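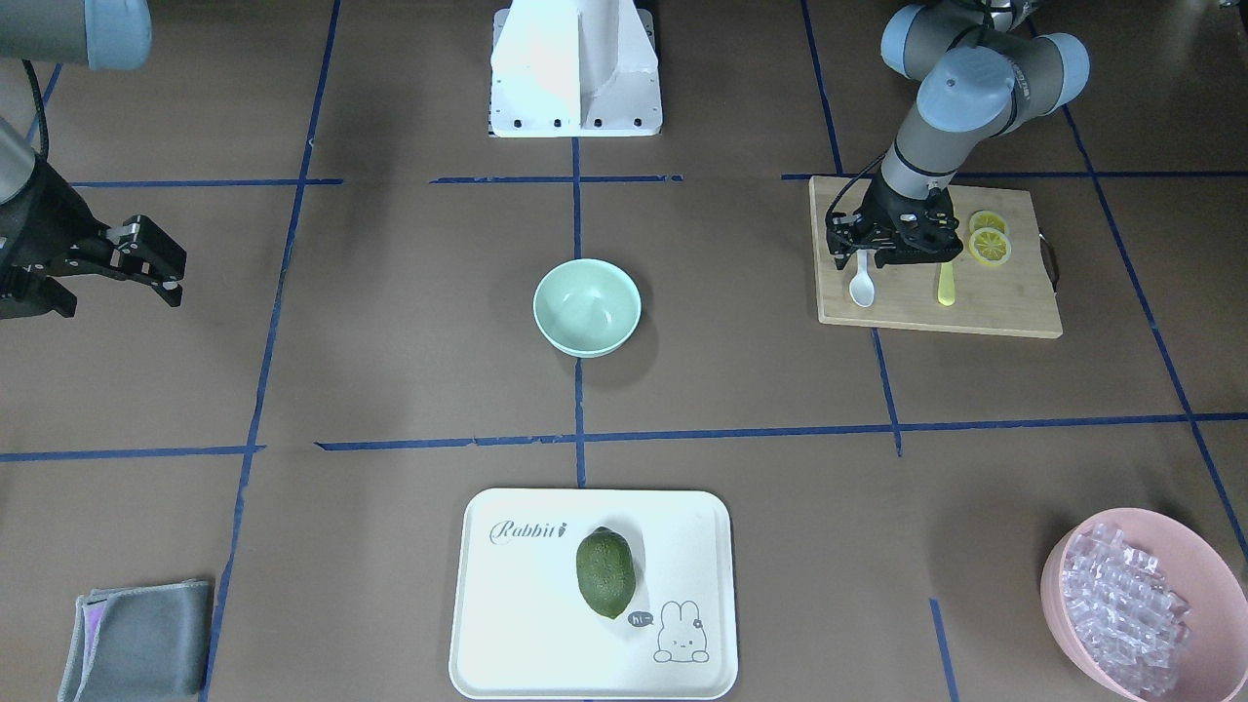
Progress report on the project "Mucosal T cell memory after oral vaccination"
Submitted to: Bridavance Foundation, Research Grants Office
Prepared by: Henok Gebreyes, Hundow Institute
Date: 18th February

1. Work done in this period

Since the last report in September we have completed the enrollment of the adult group. In total 506 participants gave informed consent and received the first dose. Blood samples were taken before the dose and again 8 weeks after it. The samples were processed at the Rotich laboratory under the supervision of Stella Langat, and the cells are stored in liquid nitrogen.

The flow cytometry panel is now fixed. We had difficulties with the antibody against the gut homing receptor, which gave a weak signal in frozen cells. We compared three clones and selected the one with the best separation between positive and negative cells. The staining protocol was changed accordingly, and all samples measured with the old clone will be measured again.

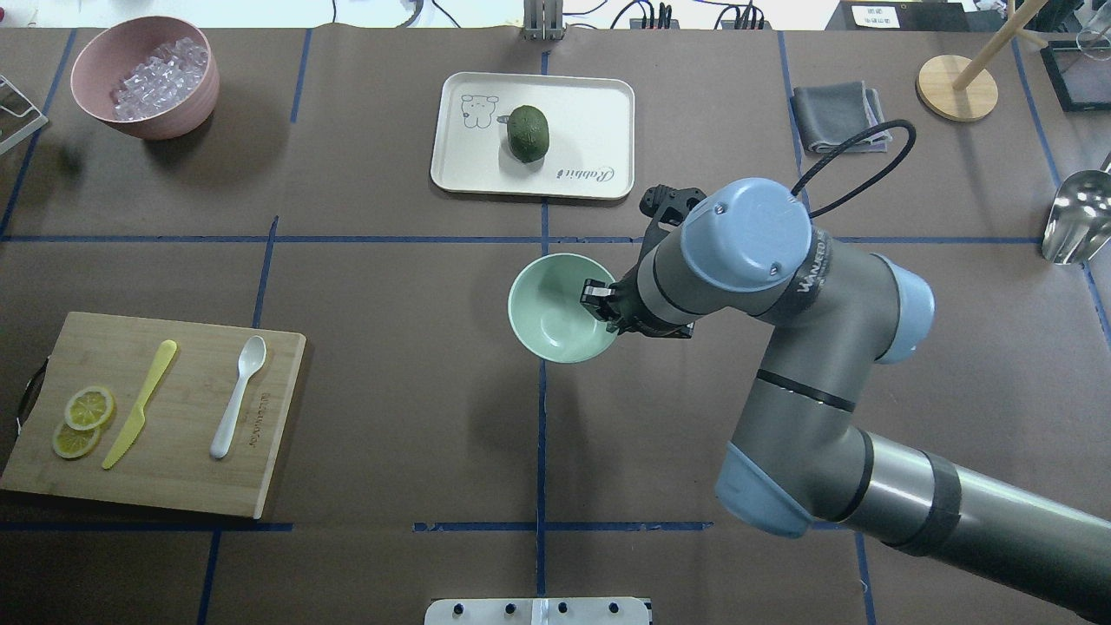
Robotic arm with gripper holding a mint-green bowl over the taped tabletop.

2. Preliminary results

The analysis is not finished, therefore I ask that the following is treated as confidential. In the first measured samples, memory CD4 cells that carry the homing receptor are more frequent after vaccination than before it. The difference is clear in younger adults and small in the oldest ones. For CD8 cells we do not see a change so far. We do not want to draw a conclusion before the code is opened by the statistician.

3. Deviations from the plan

The delivery of peptide pools from Traritz was late, and the stimulation assays started 3 weeks after the planned date. One freezer alarm was recorded in the Rotich laboratory. The temperature log was checked and no samples had to be excluded.

4. Budget

Spending is within the approved lines, with one exception. The repeated staining requires additional antibody, and we request permission to move 2000 dollars from travel to consumables. The total of the grant does not change.

5. Next steps

We will complete the repeated measurements first and then continue with the cytokine assays. Stella Langat will send the updated sample list to your office separately. A draft of the methods section is in preparation and can be shared on request.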